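Two arms, three compartments, and what happened when we stopped resetting the table neatly
Forum: Manipulation and Learning > Results and Write-ups

plisanetti_bench
Original poster

Hello all! I promised a few of you in the January thread that I would write up the tool sorting work once the numbers had settled, and they have finally settled, so get a cup of something warm because I do go on a bit. 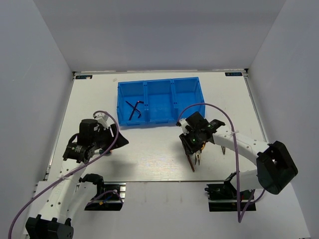
The question we started with was a small one. When you collect demonstrations for a two-arm sorting task, how much care should you take over the starting layout? Our old habit was to put every tool back on a printed template between episodes, same spot, same angle. It makes for lovely tidy data and it's easy to explain to a new operator. Victor Nyamweya, who runs our bench, had been grumbling for months that the template was doing half the policy's thinking for it, and he finally talked me into testing it properly.

So we collected two sets of the same size, 757 episodes each. Set A used the template. For Set B the operator just tipped the tools out of a tray and nudged back anything neither arm could reach. Hex keys go in the left compartment, pliers in the middle, everything else on the right. Same operators, same training recipe, same number of steps. Then we ran 42 trials per policy on tipped-out layouts, and 22 more per policy on template layouts to be fair to Set A.

On the tipped-out layouts Set A finished 9 trials and Set B finished 31. I expected a gap, but I didn't expect that! On the template layouts they were nearly level, 20 for A and 19 for B. The Set A policy tends to reach for where a tool used to be, close on nothing, and carry that nothing very confidently over to the bin.

Hex keys are still our worst item by a long way. They lie so flat that the fingers skate over them, and if two end up crossed the arm will often drag both.

katon_fan22
Thank you for writing this up, it's a pleasure to read a results post with the trial counts in it. One question – did you keep the bin fixed in both sets? We had a similar setup on the Katon project and found that our policy had more or less memorized the bin. We moved it two inches and it started dropping screwdrivers on the dividers.

plisanetti_bench
Good question, and I should have put it in the first post. The bin stays in the same place at the back of the table, though we don't clamp it, so it gets bumped and turns a few degrees over a session. We leave it that way until it's properly out of position. I wouldn't claim any robustness beyond that.

wanyama_r
I'm going to be the grump, with affection. I don't think you've shown that messy resets are better. You've shown that training on the test distribution is better, and we all knew that one already. Your Set A policy never saw a tipped-out tray in its life. The comparison I'd want is Set B against a template set with a dozen different templates, because then you'd know whether it's the mess that helps or only the variety.

plisanetti_bench
That's a fair hit and I won't wriggle too much. Victor said nearly the same thing at lunch and I told him to eat his soup. What I would say in our defense is that plenty of groups do collect the tidy way and then report on tidy layouts, and the level scores there hide the problem completely. But yes, the many-templates set should exist. We have 1,016 older episodes in storage with several templates mixed in, and I could pull a matched subset from those, if the camera position hasn't drifted too far.

ukusura_dev
I disagree with wanyama_r a little. Even if it's only variety, tipping a tray is the cheapest variety there is! Swapping a dozen templates takes an operator real time, and they get bored and start favoring the easy ones. At Ukusura we timed our resets and the tray won comfortably. Cost per episode ought to count as part of the method.

wanyama_r
Cost counts, I agree with you there. I still wouldn't put "messy resets" in the title of a paper on the strength of this. A tray has its own bias, too. Heavy tools land near the spot where you tip, light ones scatter, and the policy can learn that as happily as it learns a template.

katon_fan22
Ooh, the heavy tools point is a good one. Our pliers always ended up on the same side, now that I think back, and the arm on that side got far more practice with them.

plisanetti_bench
I hadn't looked at that at all, and now I rather dread looking. I'll plot the starting positions by tool before I touch the older episodes, and split them by which arm did the picking. On the hex keys, has anyone tried thinner fingertips, or sliding the key up against the bin wall before grasping? Victor wants to file down a spare pair of fingers and I'd like to hear from somebody who has done it first.

ukusura_dev
We tried the sliding trick. It works nicely on long keys and badly on short ones, and you need demonstrations where the operator does it slowly. I'll dig out our notes and post them here tonight.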